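Open day at the Brivside proving ground

I have wanted to get inside the gates at Brivside for years, and in October I finally did. They open the place once a year to people in the reconstruction and claims trade, plus anybody local who is curious enough to sign up. I drove up from Castuddale before dawn, got lost at the quarry turnoff (the sign is behind a tree, look for the feed store instead) and still made it in time for coffee.

Brivside used to be an airstrip. The main runway is now the skid lane, the taxiway is a brake test lane, and the old hangar is where they keep the wrecks. What they study there is underride and rollover on heavy trucks, with a side business in testing event data recorders. If you have ever worked a truck crash from photos and a police diagram alone, you can imagine how happy I was to be standing beside a tractor-trailer that somebody was going to lock up on purpose.

We were split into groups and mine went with Ramiro Casado, who runs the brake lane. He talks fast and walks faster. Before anybody got near a truck he had us down on our knees at the rear axle with flashlights, looking at slack adjusters. I have read the pushrod stroke chapter more times than I can count, but I had never put my own hand on a chamber and watched the rod move while somebody in the cab held the pedal down. You feel it in the bracket. Ramiro had marked the rods with chalk so we could see the travel, and then he backed one adjuster off until it was past its limit and had us watch again. From six feet away the two looked the same to me. Up close, with the chalk, there was no missing it.

Then they drove it. The first stop was with everything in adjustment, and it was almost boring, a big white trailer coming down the runway and stopping straight. For the next run they had 4 brakes backed off, and I could hear the difference before I could see it. The trailer wandered a little to the left, the driver held it, and it rolled well past the cone where the first run had ended. A woman next to me who adjusts cargo claims said a word I won't print. The driver did it again with the antilock unplugged on the trailer and the pavement sprayed down, and this time the trailer swung out far enough that we all took a step back behind a barrier that was already plenty far away. They stopped the swing with a chain rig between tractor and trailer. I had seen those chains on video and always wondered how much slack they leave in them. More than I thought!

After that we walked the marks. This was my favorite part of the day, and I could have stayed there until dark. Ramiro handed out chalk and a tape and let us argue about where each skid began. Finding the start of a mark is hard even when you watched it being made. The light was low and behind us, and the faint early part of the mark only showed if you crouched and looked along the surface toward the sun. Stand up straight and you lose a good stretch of it. Two of us who do this for a living put our chalk in different spots, and neither of us matched the data from the truck. I'm going to remember that the next time I'm reading somebody else's measurements and feeling superior about them.

Lunch was in the hangar annex, chili and cornbread, with display tables down one side and benches down the other. 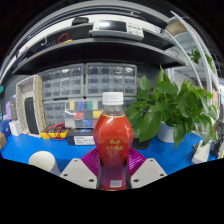
Bottle with gold lettering, at the workbench

Cayetano Cabello gave the talk after lunch. He does the recorder work, and I was a little worried because I have sat through some dry hours on that subject. This one flew by. He started with a hard brake event pulled from an engine module and asked us to tell him what the driver did. Speed dropping, brake switch on, clutch off, throttle at zero. Easy, we said. Then he put up the wheel diameter that had been programmed into the module and the one on the truck, and they didn't agree, so every speed in our neat little table was off. He had a second example where the clock in the module had drifted, and the "last stop" record turned out to belong to a tow yard moving the truck afterward.

He was good on what to do in the field, too. Get the tire size off the sidewall and write down how worn it is. Photograph the dash with the key on before anybody touches a connector. Don't let the shop clear codes as a favor. Ask who has moved the vehicle and write down the answer even if it sounds silly. I asked about trailers with their own antilock modules, and he said people forget them all the time, that the fault history in there can be worth the crawl under the trailer. He stayed after to show me the connector on a bench unit, and I took far too many notes.

The underride session was outside again, by the guard rack. They have rear guards mounted on a heavy frame and a hydraulic ram that pushes on them, slowly, at the points where a car would hit. The slow push is much stranger to watch than a crash. Nothing happens and nothing happens, and then a weld lets go with a bang that you feel in your teeth. They tested an older guard with rust at the mounting plates and then a newer design from Skalstead, who had sent two engineers along. On the outer corner push the old one folded like a lawn chair. The Skalstead guard bent, held, and kept on holding, and one of their engineers let out a breath you could hear across the yard.

They were nice people, by the way, and not shy about the weak points. One of them walked me around the back of the rack and showed me where an earlier version had cracked and how they had moved a gusset to fix it. I asked about visibility, because in the night cases I see, the driver of the car often never brakes at all. She had plenty to say about reflective tape and how dirty it gets. They had a trailer door parked there with the tape half washed, and when she pointed a headlamp at it from down the apron the dirty half barely showed, in plain daylight. I'd love to see that same demonstration after sunset. Maybe they'll run the open day later next year. I put it on the comment card.

Last stop was the wreck hangar. You're asked not to photograph the vehicles, and I was glad of that rule, since several came from real crashes. The trailer that everybody gathers around is the Pacheco trailer, a tanker that went over on a ramp at a speed most of us would take in a pickup without thinking. It was part full. Next to it they have a clear model tank on a tilt table, with dyed water in it, and you get to turn the crank. I did it empty, full, and half full, and then I got back in line and did it over. With the tank half full the water piles up on the low side and the whole thing goes over at an angle where you'd swear it was still safe. I have written that sentence in reports in much stiffer language. Turning the crank yourself is a better teacher than anything I've ever put in a report.

There was a quiz sheet at the end, guess the gross weight of the loaded rig from the brake lane, and I came in 2,948 pounds over. That put me 3rd in our group, and I'm choosing to be proud of it.

A few notes if you're thinking of going. Wear boots, the apron is rough and there's standing water near the spray truck. Bring ear protection of your own, the foam ones they hand out kept falling out of my ears. There's no shade on the runway. Registration closes early and they don't keep a waiting list, so set yourself a reminder. The restrooms are by the gate, a long walk from the guard rack. And bring a notebook with a hard cover, because you'll be writing standing up most of the day.

I left at 4 with chalk all over my knees and a copy of Cayetano's field checklist folded in my jacket. It's already in the glove box of my work truck, and I used it the following week on a job out past Castuddale.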